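Theater talks, Busville
Last updated: July
Filed under: Stage & Performance / Talk Notes
2 min read

Notes for my slot, house lights up please.

Start with the ticket. Javura seats 30 a night and calls that intimacy. I'd call it a small room with a high price. Ask who here has paid to be led down a hallway by an actor in headphones. Wait for hands.

Italo Colombo's program note says the audience "co-authors" the piece. I went twice. Same ending both times. What did I write?

Be fair: Peninah Temba's scene in the stairwell is very good. It would also be very good on a stage, with chairs. (Slow down here.)
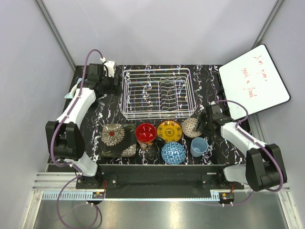
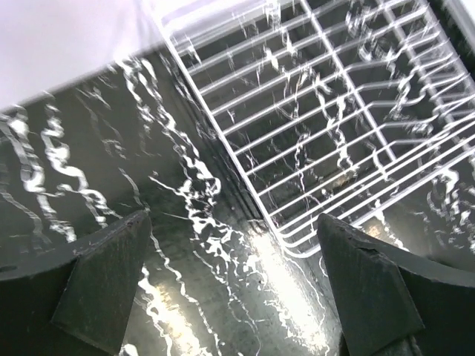 Then the Massawe question. They toured the same show to three towns and still sold it as made for the building. Which building? Read the blurb out loud, no comment.

Skip the funding bit if it's past 11.

Finish on access. No step-free route, no seats, one line about it in the FAQ. Take questions.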